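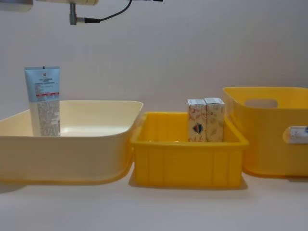
3.2 Open containers on the work surface

Figure 2. Work surface with two open containers: a cream-colored basin with one upright tube, and a yellow ribbed crate with two small paper boxes.

In the first part of the study we looked at closed storage, such as drawers and cabinets with doors. In this section we turn to the open containers which people keep on the work surface itself. Such containers received little attention in the earlier Wallstead survey, where everything standing on a surface was put under the single heading "loose items". We think this heading is too wide. A tube that stands in a basin is already put away in some sense, although it can still be seen and reached with one hand.

The material comes from 18 homes in Jarkosano and Penutville. In each home we recorded which containers stood open on a surface, what was kept in them, and how the objects were placed. The residents were asked to leave the surfaces as they were. A short talk followed, in which they told us how they decide where a new object should go.

Figure 2 shows two forms that we treat separately in the analysis. The basin is wide and shallow, and the top of the tube rises above its rim. The crate is smaller and deeper for its size, and the two boxes in it stand side by side and touch each other. We call the first form "low" and the second form "deep". The color of a container was noted, but it is not used in the grouping.

The position of the object inside the container was coded in three ways: standing, lying, or leaning. For a squeeze tube we also noted which end was down. The tube in Figure 2 stands on its cap, and it was coded as standing. Several residents said that they keep tubes in this manner so that the content goes down to the opening. Others said that they had never thought about it.

Paper boxes gave us more difficulty. A box can stand alone on its short side, but it falls easily when the container is moved. In the talks, residents of 6 homes mentioned that they push boxes together for support. We therefore added a code for contact between objects, and the pair of boxes in Figure 2 received this code. The contact code was not part of the Sandberg scheme, from which our other codes are taken, and the homes visited in January had to be coded a second time.

Shares 18 | Comments 6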